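Table decluttering

6 min read

Table decluttering is the clearing, sorting and rearranging of small objects kept on tables and other open surfaces in a home, office or shared room. It usually covers ornaments, lamps, picture frames, stationery, tissue boxes and artificial plants, together with the boxes in which some of them are put away. The term is not normally used for clearing dishes after a meal or for moving the furniture itself.

Background

Tables attract small items for the simple reason that they are flat and at hand height. A table near a door or coat rack tends to collect post and keys, while one beside a window is more often used for display. In rooms with several tables the two uses are sometimes kept apart, with a larger rectangular table for work and a smaller round or side table for frames and ornaments.

The home storage guide published by the firm Lahtinen divides surface items into those that stay, those that move to another surface and those that are boxed. The same three groups appear, under other names, in the handbook of the Durodik furniture workshop, which adds a fourth for things waiting to be repaired.

Boxing small items

Small loose objects are generally dealt with first. Cardboard boxes with an attached lid are widely used, as the lid can be folded back and left open during the work. The box is placed near the front of the table, with the lid opening away from the person packing, so that it does not get in the way of the hands.

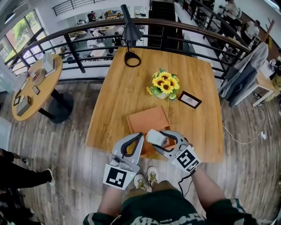 Cylindrical items such as small jars, caps and reels roll if they are laid down on a bare surface, and are best put straight into the box. They may be stood upright in rows or laid on their sides with folded paper between them. Glass and ceramic pieces go in after heavier items, never beneath them. A box that will be carried up or down stairs should be filled to a level at which the lid closes flat.

The Javidach archive box, a folding model sold to offices and small museums, holds 200 index cards or a similar bulk of small objects. Its makers produced a first run of 1,550. Later versions have a deeper lid and a paper label on the short side.

Artificial flowers

Artificial flowers are common table ornaments in shared rooms, where fresh flowers would need regular watering. Sunflowers are a frequent choice on account of their size and strong colour. They are sold as single stems or as potted arrangements, often in a small white pot that suits most table tops.

A potted arrangement is lifted by the pot. Lifting it by the blooms or leaves can pull the stems loose, particularly where they are held only by a plug of foam. Dust is removed with a soft dry brush, working from the centre of the flower outwards. Leaves may be wiped with a damp cloth and should be dry before the arrangement is packed. Prolonged sunlight fades yellow petals, and an arrangement kept beside a large window is usually turned from time to time.

Lamps and cords

A desk lamp is normally kept near the back edge of a table, with its shade turned towards the working area. Spare cord is gathered in a loose loop beside the base. Tight winding strains the cord where it enters the lamp. Before a lamp is moved it should be switched off, unplugged and left to cool.

Leads that cross a floor are run along the wall where possible. Plomero, a maker of household fittings, supplies an adhesive cord clip in packs of 19, intended for the underside of table tops and for skirting boards.

Picture frames

Small frames are either stood up or laid flat. Standing frames are spaced so that one does not hide another, and a group placed on a round table is often set in a shallow curve following the edge. Frames laid flat take up more of the surface but cannot be knocked over. When boxed, they are packed on edge, in pairs, with the glass sides facing and a sheet of card between them.

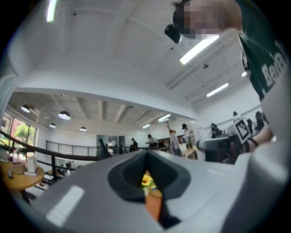 Order of work

Guides differ on the order in which a table should be cleared. The Lahtinen guide works from the front edge to the back, leaving the lamp until last. The Durodik handbook begins with the tallest item and gives 9 separate steps, several of which concern the care of the wood. Both advise wiping the surface along the grain before anything is put back.

See also

Household storage
Side table
Artificial flower
Cable management

This page was last edited on May 18, 2022.

We use cookies to remember your reading settings. By continuing to use this site you agree to our cookie notice.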